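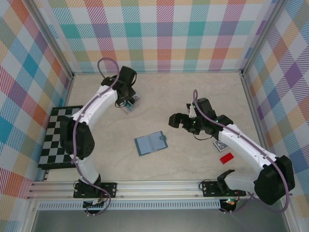

How long should the shelf pins sit in the side panels before the cabinet is loaded?
There is no waiting time with dry pins. If you used the glue supplied with the Wilstead cabinet, leave it overnight before putting any weight on the shelves.

Section 4. Fitting the shelves and doors

Before you start, check that the cabinet is standing upright and level. If it rocks, go back to Section 3 and adjust the feet. You need a rubber mallet, a Phillips screwdriver and the small parts bag marked 1359. The bag holds 24 shelf pins, four hinges and the hinge screws.

1. Decide where each shelf will go. The holes in the side panels are 19 mm apart.

2. Push a pin into each of the four holes for the lowest shelf. Tap lightly with the mallet until the collar touches the panel.

3. Tilt the shelf, pass it through the front opening and lower it onto the pins. The finished edge faces forward.

4. Repeat for the other shelves, working upward.

Note: The fixed middle shelf is already in place. Do not remove it. It keeps the sides square.

Caution: Do not stand on a shelf or use one as a step, even during assembly.
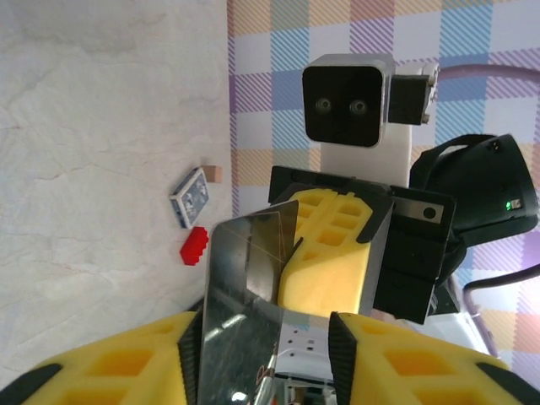

5. Lay the doors face down on a blanket. Press a hinge cup into each large hole and fasten it with two short screws. Stop turning when the screw head is flush.

6. Hold the left door against the cabinet and hook the top hinge onto its plate, then the bottom one. A second person makes this much easier.

7. Hang the right door the same way and close both. If the gap between them is wider at the top, turn the side screw on the upper hinge a quarter turn at a time.

Note: Cabinets sold under the Zuscombe name have soft-close hinges. These have a small switch inside the arm. Leave it on unless the door is too light to close by itself.

8. Fix the wall strap as shown in Section 5 before filling the shelves.

Spare pins and hinges can be ordered from the Raudsepp parts desk in Jurkivdale. Quote part 3349 for a full hinge set. Write to Ottó Vass at the same desk if a panel arrived damaged, and keep the carton until you have a reply.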